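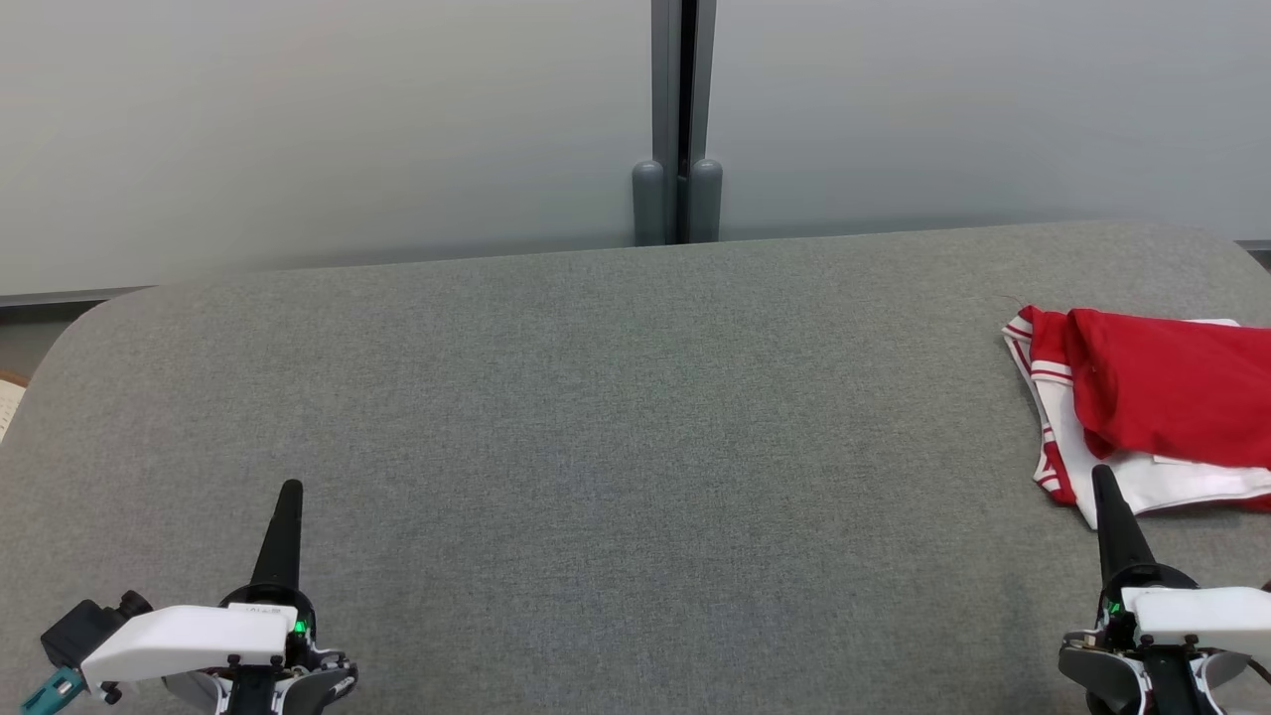
# Skaltbridge Garment Folding Set

Search datasets Search Clear

A small collection of pictures of clothes being sorted and folded on an upholstered surface, for people working on laundry recognition and cloth shape. Released Jan 16, 2022.

## Contents

- 156 sequences, each covering one pile
- Garments in piles, bunched, and partly laid out
- Mostly tops, with some trousers and tea towels
- Plain and printed fabric, several colours

All piles were sorted on grey fabric. We tried a white tabletop in November and dropped it, as pale socks were too hard to label along their edges.
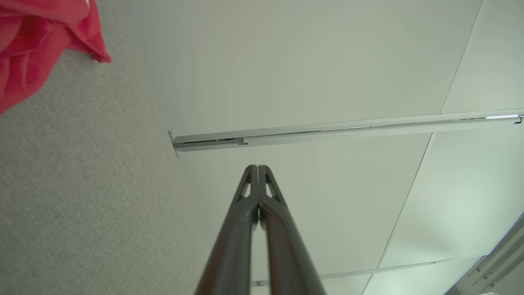
Labels are given per garment: colour, type, and state (`pile`, `bunched`, `part_folded`, `folded`). A garment hanging over an edge keeps whatever state it would have had lying flat. If two annotators disagreed on state, the lower one was kept. Garments only partly in view are labelled when the colour is clear, otherwise they get `unknown`.

## Splits

The Brolum split has 100 sequences and is meant for training. The Huvulport split has 40. What's left over is kept for spot checks and shouldn't be used to report results.

## Printed garments

Lettering is often upside down or hidden in a fold. Transcribe what can be read and mark the rest with a question mark. Don't guess at team names.

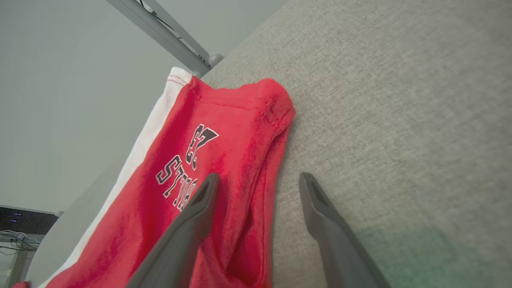
*Red garment with white trim and black block lettering, top end folded over.*

## Known problems

- Red is over-represented
- Five sequences have no `folded` label
- Trim and piping are not labelled separately from the body of the garment

Share 5 Comments 0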